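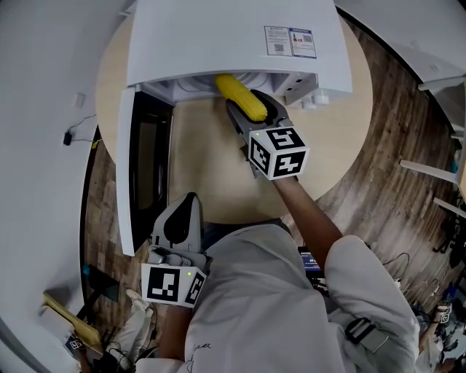
Corn going into the white countertop cooker, door open to the left.

Trurel kitchen set - loading a small cooker

Notes and pictures on putting food into a compact countertop appliance and taking it out again. Collected in the Drikodcombe kitchen.

Contents
1000 clips, split across 3 folders: load, unload, door only.

Setting
The cooker stands on a round light wood table. Its door is tall and swings out past the table edge, so leave space on that side if you copy the layout.

Food
6 items, listed in items.txt. Corn is entered as "corn_cob" - older notes say "maize", same thing.

Known problems
2 clips in unload have the wrong food label. To be fixed in the August version.

Licence
See LICENCE.txt. Please credit Zadodmont.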